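Gripper Overtravel Fault: Frequently Asked Questions
Grusbridge Cell, Household Items Line
Contact: Bevan Donnelly, Controls

What happened?

In December the arm in the Grusbridge cell kept moving down after its closed fingers had touched an item on the work surface. It should have stopped at first contact. The protective stop came in late, after the wrist had taken a side load of 40 newtons. The finger mount was bent and one locating pin sheared. No one was inside the guarded area and no one was hurt.

What is overtravel?

Any downward motion past the commanded contact height. The normal allowance on this cell is 3 mm. The controller log for the event shows 27 mm.

What caused it?

Two faults at once. The contact height was computed from a stored item height that belonged to a different item, and the wrist force signal was being filtered too heavily to catch the error in time. Either fault alone would have produced a nuisance stop. Together they let the arm push on a rigid item until the drive current limit tripped.

Why was the stored height wrong?

The Hapeta item table was reloaded after a controller restart. The reload finished with a warning and the table was left one row out of step. Open-side-up and open-side-down entries for baskets and bowls are stored next to each other, so an item resting on its rim was looked up with the height of its own floor. The warning was written to the log but not shown on the pendant.

Why didn't the force limit stop the arm?

The filter on the wrist sensor had been set to a long time constant during tuning, to get rid of noise at high travel speed. The setting was never put back. With the filter in place the reported force lagged the real force badly enough that the limit was crossed well before the controller saw it.

Is the force limit a safety function?

No. It is a process limit and protects the tooling. The safety functions on this cell are the guard interlock, the emergency stop circuit and the safe speed monitor. All were tested after the event and all passed. Do not reach into the cell on the strength of the force limit.

Which cells are affected?

Grusbridge and Grilgate use the same controller release. Grilgate has a stiffer finger mount and has not logged the fault, but it reads the same item table and gets the same changes.

What has been changed?

The filter is back at its default and the parameter is locked behind the maintenance login. A table reload that ends with any warning now blocks automatic mode. Final approach speed is reduced over the last part of the descent. The Zuvetti finger mount has been replaced and the tool center point taught again.

How do I check the contact height before a run?

Put the cell in manual reduced speed. Select the item and its orientation on the pendant. Close the fingers fully, jog to the approach point, and compare the displayed gap with a gauge block. If they differ by more than 5 mm, stop and call Controls. Do not correct the offset by hand.

What should the wrist camera show at the approach point?

The closed fingertips should point toward the center of the item, with the item's outline in view. For domed items, check orientation on the camera view before accepting the pendant selection. A coiled basket looks much the same from directly above whichever way up it is, and the rings alone will not settle it. 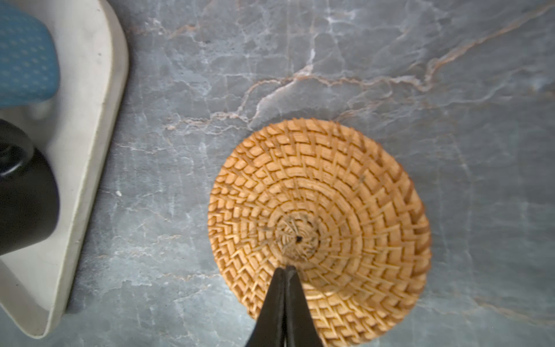

Page last changed: December, revision 3 (B. Donnelly)

Can I clear an overtravel fault from the pendant?

Only once. Back the arm off along the tool axis in manual mode, look at the fingers and the mount, then clear. If the fault comes back on the same item, lock the cell out and leave the item where it is.

What do I look for on the fingers?

Check the seam between the closed fingers. It should be straight and even along its full length. A gap that widens toward the tip points to a bent mount. Check the locating pins with the power locked out.

Where do I report a late stop?

Use the fault form on the cell terminal and attach the controller log. Include the item code, the orientation selected and the displayed contact height. A late stop is reportable even when nothing is damaged.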